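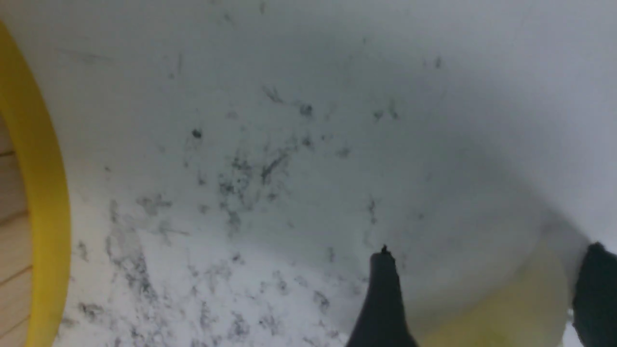

图1 腕部相机视角:夹爪指尖与白色表面

基于遥操作示教的蒸笼饺子取放任务
课程项目结题报告(Naketti 项目组)

一、项目背景

本项目研究由操作者以遥操作方式向机械臂示教取放动作,并将示教记录用于模仿学习。任务对象选定为蒸笼与饺子。饺子外形不规则,摆放姿态多变,对夹爪的接近角度和闭合时机要求较高,适合考察示教数据的质量。

二、平台与视角

示教与记录软件采用项目组自行编写的 Wedari,数据整理使用 Torkari 脚本。工作台为白色台面,靠白墙布置。腕部相机随夹爪移动,视野受姿态影响较大:夹爪远离蒸笼时,画面大部分为台面,蒸笼仅在上缘露出黄色底圈和一段竖直木条。此类片段保留在数据集中,用于学习接近阶段的动作。
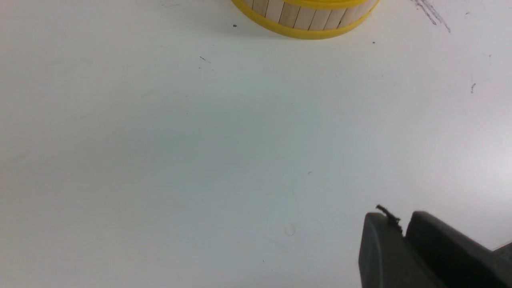
三、示教流程

1. 操作者确认主、从两端姿态一致后开始记录。
2. 夹爪自上方进入蒸笼,手指张开后下探至饺子两侧。下探阶段须降低主端速度,避免指尖压到笼底木条。图3为标有“PiPER”字样的机械臂在笼内作业,夹爪指间可见一只饺子的白色边角,其余饺子分布于周围。

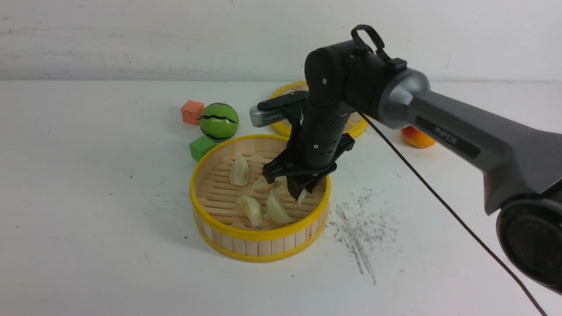 3. 夹爪闭合后竖直提起,移至目标位置释放,随后停止记录。
4. 操作者当场标注成功或失败。失败记录不删除,单独归档。

四、数据与训练

项目组共采集示教记录1,891条,按70%与30%划分为训练集和测试集。划分以采集时段为单位,同一时段的记录不跨集合。头部视角与腕部视角同步存储,各条记录附操作者标注。

五、问题与讨论

其一,夹爪进入蒸笼后,机身遮挡头部视角中的抓取点,操作者须依靠腕部画面判断深度。其二,饺子表皮半透明,与白色台面对比较弱,笼外饺子的边缘较难辨认。图4中,笼内有两只饺子,另有三只位于台面,蒸笼后方放有笼盖、西瓜图案小球及方块。上述物品在训练中作为背景干扰物处理。

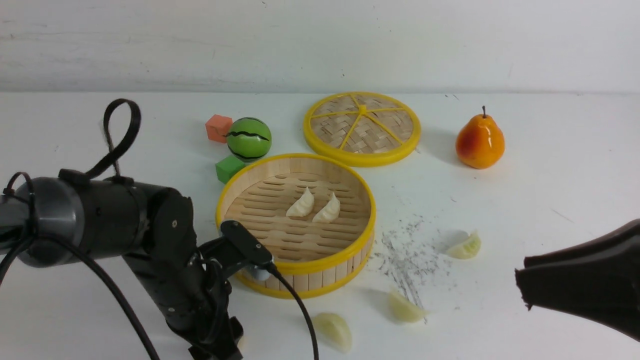
Teuber

后续工作拟从两方面展开:在主端增加力反馈,以及将轨迹按接近、抓取、释放分段训练。Torkari 脚本的分段功能尚在调试,计划于12月并入 Wedari 主分支。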